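Kirnico Profile Archive
Account record service for public figures and their representatives

Kirnico Profile Archive keeps a dated copy of everything a client publishes on social media, including posts that are later edited or deleted. The service is intended for actors, musicians, broadcasters and the agencies that represent them. It is supplied by Van den Broek and supported from the company's office in Dindale.

Each subscription covers up to 5 accounts held in one person's name. Copies are stored for 3 years and may be exported at any time – by the client or by a named representative – as a plain text file or a printable record.
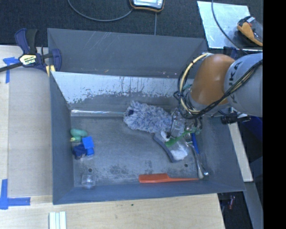

Plans and limits

Standard: up to 400 posts per month, one user login.
Agency: up to 4,000 posts per month, shared logins, weekly summary sent each Saturday.

Clients who close or suspend an account keep full access to its archive until the end of the storage period. Private messages are not collected under either plan.

Ordering and support

New subscriptions are handled by Jeanine Van Acker, Client Services. Questions on transferring records from Kultstead Press Log should be addressed to Josefien Visser. Plan changes requested before the end of September take effect with the next monthly invoice.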